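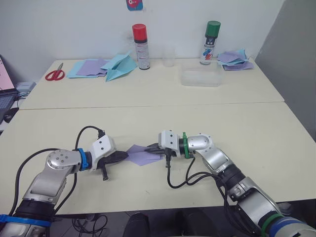 What weight of paper is best for folding paper planes?
Paper between 70 and 80 gsm suits most designs. It takes a sharp crease, stays flat between folds and is stiff enough to hold a wing shape. Card and sugar paper crack along the fold and are too heavy at the nose.

Laltumora Folding Paper, Pastel Assortment
Product code: LT 337
Supplied by Costello Craft and Classroom

Description
Plain uncoated paper for paper planes, simple origami and general folding. Dyed through, so the colour is the same on both faces and does not show white at the crease. The surface accepts pencil, ballpoint and felt tip. Not suitable for wet media.

Specification
Format: A4, 210 x 297 mm
Weight: 80 gsm
Finish: matt, uncoated
Colours: light blue, lavender, pale green, cream
Grain: long
Sheets per pack: 200, in equal quantities of the 4 colours
Packs per carton: 6
Packaging: paper wrap, resealable label

Grain direction
The grain runs parallel to the long edge. A first fold made along the length of the sheet, as in the standard dart, follows the grain and closes cleanly. Folds across the grain need firmer pressure and may spring back slightly. For designs with many cross folds, use the Laltumora Light sheet (60 gsm, white only).

Folding notes
Work on a hard, level table. A cloth or padded surface gives a soft crease and the wings will not match. Line up the corners before pressing, then run the crease from the middle outwards. A bone folder may be used but is not supplied. On darts, make the centre fold first and open the sheet flat again before turning in the corners.

For square-based models, fold one corner down to the opposite edge and trim off the spare strip with scissors. The Stolleo hand trimmer takes up to 2 sheets of this weight at a time.

Storage
Keep flat in the wrap, away from radiators and direct sunlight. Lavender is the least lightfast of the colours and will fade first if left on a windowsill. Sheets that have curled in damp conditions can be pressed overnight under a board.

Related items
Ureck bone folder, 150 mm
Stolleo hand trimmer, A4
Laltumora Light, 60 gsm, white
Laltumora Folding Paper, single colour packs (light blue or lavender)

Ordering
Sold by the pack or by the carton. Colours within the assortment cannot be changed. Unopened packs may be returned within 30 days. For school accounts and sample sheets, contact Dymphna Mac Giolla in the trade office, quoting the product code.

Page last revised 2023-08-01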